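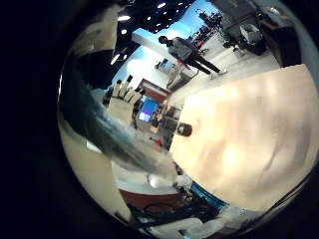 Fig. 1. A room seen through the gap between two near shapes.

Drawing and Seeing, Handout 2
Depth on a flat page
Veronika Trummer, Beltville Evening School

With this handout we begin the second part of the course. In the first part we were drawing single objects, and most of you have now good control of the outline. The question for January is different. Paper is flat. How can a reader of the drawing know which thing is near and which is far?

Painters have answered this in several ways, and the answers are older than the theory. I treat them in the order in which I would like you to practice them.

Overlap

Overlap is the oldest cue and also the strongest. If shape A interrupts the outline of shape B, we see A as the nearer one. It says nothing about how much nearer. A cup can stand one inch before the jug or a whole table before it, and the overlap looks the same.

Please pay attention to the places where two outlines meet. A T-shaped meeting of lines tells us that one contour goes behind the other. When two edges only touch at a point, the eye can not decide, and the drawing becomes flat in this place. In English this is called a "false attachment" or a "kiss". Move one of the objects a little, or move your head.

Relative size

When we believe that two things have the same real size, the smaller one on paper looks farther away. This works well with people, doors, chairs, fence posts. With stones and clouds it works badly: a stone can have any size.

Beginners make far things too big. They know that the tower on Pavwood Hill is high, so they draw it high. Measure with the pencil at arm's length, elbow straight, one eye closed. You will not like the result at first, but please trust the measure.

Height on the page

For objects standing on the ground below our eye level, higher on the page means farther. For things above the eye level, such as ceiling lamps or clouds, it is the opposite. Both groups come closer to the horizon when they go away from us. Draw the eye level first, very light, also when it will be hidden later.

Sharp and soft edges

A camera lens can focus at one distance only, and what lies much nearer or much farther becomes soft. The dark shape in Fig. 1 is such a case. Our eye does the same, but we refocus so fast that we rarely notice it. In drawing you are free to choose. Decide where the reader should look, make the edges there hard, and let the others be quiet. Do not smear with the finger. Use a lighter pencil and broken lines.

Air

Over long distances, the air makes contrast weaker and colors more blue. In a room this effect is practically absent, so do not use it for a still life. For the view over the valley from the Pfister bridge it will be your main tool.

Exercises

1. Draw three boxes on a table so that each overlaps another. Mark all T-meetings with a small red dot. Correct any kiss.
2. Choose a view through something near: a door left open, a plant, the back of a chair. Draw the near thing in two tones only and spend your time on what is behind.
3. Copy the landscape on page 19 of the reader, first with outlines only, then with tone only. Write two sentences about which version has more depth.

Exercise 2 should be not smaller than 9 inches on the long side. Bring all sheets unfolded, with your name on the back in pencil.

Words to know: overlap, contour, foreground, eye level, horizon, contrast, aerial perspective.

Next handout: one-point perspective. You need a ruler and an eraser that is clean.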